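Support > Storage and clusters > FAQ

Hirance storage nodes: common questions

Which node sizes are sold?
Two. The Arkport 643 is a single-socket unit for shared scratch space. The Arkport 2000 adds a second controller.
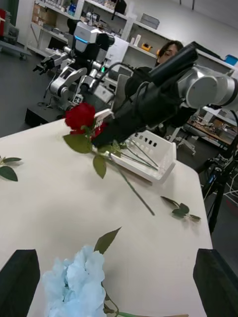 Can I mix both in one rack?
Yes, provided the firmware matches. Update the older unit first and restart it before joining it to the pool. 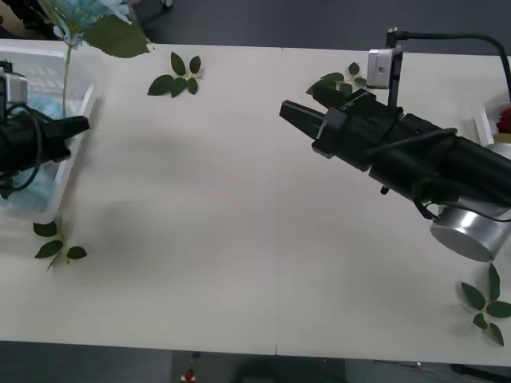

Cabling is the usual cause of a failed join. Each controller needs its own path to the switch, and the two paths must not share a power strip. Leave slack where a cable passes anything that moves. Tight bends reduce link speed before they break the link.

How long does a rebuild take?
Some 30 hours for a full pool under normal load. Reads continue throughout.
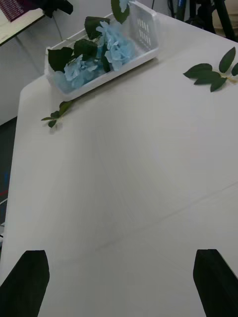 Writes are slowed until parity is complete. The rate can be raised in the admin console, at the expense of running jobs.

Who handles warranty claims?
Send the serial number and the system log to Adanech Yilma at the Abu Hammour office. Claims without a log are returned.

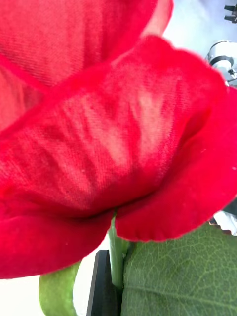 Fabric rose, close up.

Is Fleltura supported?
As a client only. It cannot host metadata.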